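Thursday, May. Bench 2, task board, Merelcombe checklist

Pravesh wants the Merelcombe good-practice sheet adopted as our house rule before the next round. I read it again over lunch and I'm still not sold. Half of it is sensible, half was written by somebody who has never had to reset a board between trials.
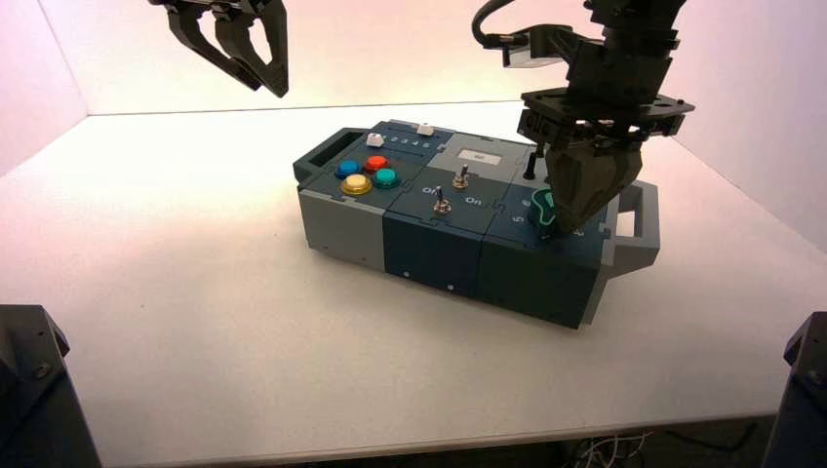 Rule 4, "all controls to a known state before each trial," is fine as far as it goes. Known to whom? The toggles have On printed next to them, the knob has numbers, but the sheet never says which setting is home. Thilini and I each wrote down our own idea of home and they didn't match. Pick one and tape it to the wall.

Rule 7 says a press counts if the finger "makes contact with the control." No. Contact is cheap. I want the board's own signal logged or it's a fail.

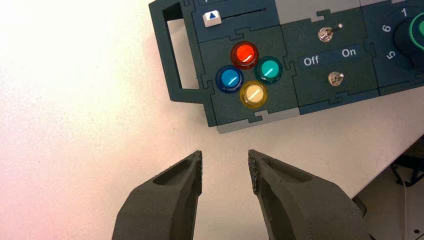
Also the 50 trial minimum. Where does 50 come from? Nattawut asked Pemham and got a link back to the same sheet. We stopped at 24 last time and argued about those plenty. I'd take 24 with an honest reset over 63 without.

What I'd keep: box position marked on the table, both arms parked before hands go in, failures written up the same day. Amarachi to redraft 4 and 7. Not signing until I see it.
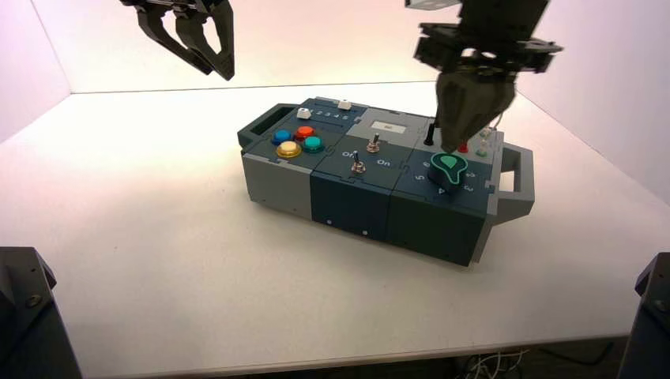 Bench 2, task board and both grippers.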